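Inventory

The lease on the flat in Itby ended at noon, and the form had to list every item left behind. The form was a Jundix form, 7 pages, with columns for name, condition and value. I began with the table because it was the nearest thing.

Item 101 was the table. Beige top, level, no value claimed.

Item 102 was the eggplant. It was a toy, purple and glossy, from the play kitchen my daughter had stopped using in February. Under condition I wrote "good." Under value the form would not accept a blank, so I entered 1 and then deleted it.
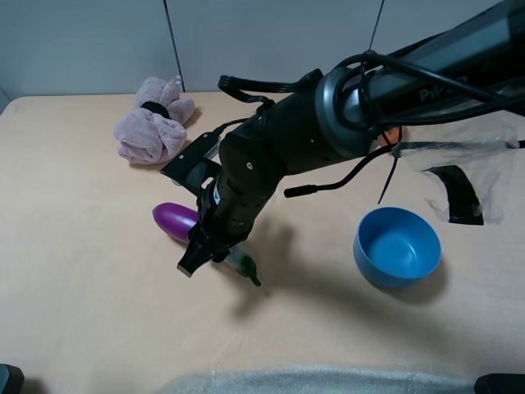 The pink thing was harder. It was soft and had a black band around its middle, and the form offered three categories for soft goods: bedding, clothing, other. For some years it had been a bow, then a pillow for a bear, then a bow again. I selected "other." A second box opened and asked for the purpose of the item, with a limit of 1000 characters.

I used 940 of them. I described the bear, the fever, the train to Zamora when it was left on the seat and we rode back for it. The text was accurate as far as I could check. Then I pressed the button, and the form replied that purpose must be a single word.

The agent was due at noon. At ten to twelve I crossed out both lines on the paper copy - the rules allowed corrections in ink - and initialed each one. The table stayed on the list. I put the eggplant in my left coat pocket and carried the pink thing down the stairs under my arm.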